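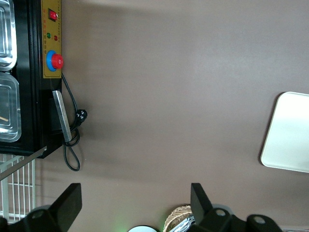
Kerex Manipulation Lab
Pre-session safety and inspection checklist, tabletop demonstration collection
Station: Osto 2, single arm, wrist camera
Inspected by: Dimas Raju
Reviewed by: Syafiqah Pelupessy
Date: January 14, 2024
Task set: Medve (small appliance and tableware)

Result codes: P = pass, C = pass with comment, F = fail, N/A = not applicable

SECTION A — ARM AND GRIPPER

A1. Arm base bolts at torque mark. P
A2. Joint brakes hold with drive power removed. P
A3. Finger mounting screws seated, no play in the pads. C
Comment: Left finger had slight play at the block. Retightened and rechecked. Add to the March service list.
A4. Finger faces free of cracks and adhesive residue. P
A5. Gripper force limit set to 40 N in the session profile. P
A6. Wrist cable has slack through full wrist rotation. P
A7. Arm emergency stop tested from the operator's seat and from the door side. P
Comment: Both stops latch. Reset needs the key, as intended.

SECTION B — APPLIANCE ON THE TABLE

B1. Machine stable, does not slide under a light push from the gripper. P
B2. Red rocker switch on the yellow panel moves freely and stays in both positions. P
B3. Emergency stop button on the panel presses, latches and releases. P
Comment: The operator must be able to reach this button by hand with the arm parked. It does not stop the arm. The arm stop does not cut power to the machine. New operators have mixed these up, so both are covered in the briefing.
B4. Red and green indicators legible from the operator's seat. C
Comment: The panel print is small. Call out the indicator state by color.
B5. Power cord and plug undamaged, pins straight. P
B6. Cord routed clear of the work area. C
Comment: The cord loops onto the tabletop beside the metal bar, with the plug lying on the surface. Acceptable for unpowered episodes. For powered episodes, route it off the back of the table and tape it down before the arm is enabled. A finger can hook the loop on a low approach.
B7. Metal bar below the panel checked for sharp edges. C
Comment: No burrs felt. Keep-out volume in the Mullov planner still ends short of the bar. Extend it by 60 mm on the table side.
B8. Clear containers free of cracks. P

SECTION C — TABLETOP AND OBJECTS

C1. Surface clean, no grit or liquid. P
C2. Plate rim free of chips. P
Comment: White square plate, starting position at the right of the table. Vary its position and angle between episodes, but keep at least 40 mm between the rim and the table edge.
C3. Wire rack sits flat, no bent bars. P
C4. Thin rod over the rack secured. F
Comment: Rod can be lifted by hand. Pad or remove before the first episode that sends the gripper below the height of the machine's lower corner. Cleared after removal, D.R.
C5. Wicker basket free of loose ends that could catch in the fingers. P
C6. Foil package intact. C
Comment: Foil throws highlights into the wrist camera when the fingers are close. Leave it in. The policy has to cope with reflective packaging, and earlier data had too little of it. Replace the package if it tears.

SECTION D — CAMERA AND RECORDING

D1. Wrist lens clean. P
D2. Both fingers visible at the bottom of the view. P
D3. Exposure locked. P
D4. Camera and joint streams aligned to within one frame. P
D5. Free disk space above 500 GB. P
D6. Episode counter continues from the last session. C
Comment: Counter had restarted from zero. Corrected by hand. The Medve target stays at 2000 accepted episodes; we are at nearly 500.
D7. Operator ID and task label entered before recording is enabled. P

SECTION E — OPERATOR

E1. Hair, sleeves and lanyards secured. P
E2. Second person in the room for powered episodes. N/A
E3. Break after every 60 minutes of teleoperation. P
E4. Rejection rules read before starting. P
Comment: Reject an episode on any contact with the emergency stop button, any cord snag, or any hand entering the view. Do not trim the clip and keep the rest. A slow or clumsy grasp is not a reason to reject.

OPEN ITEMS

B6 — cord clip for the rear table edge. Raju.
B7 — keep-out volume. Pelupessy.
D6 — find out why the counter restarts after a profile change. Raju.

Reviewer note: Station released for unpowered episodes only. Repeat B2 through B7 before powered work, even if nothing on the table has been moved. — S.P.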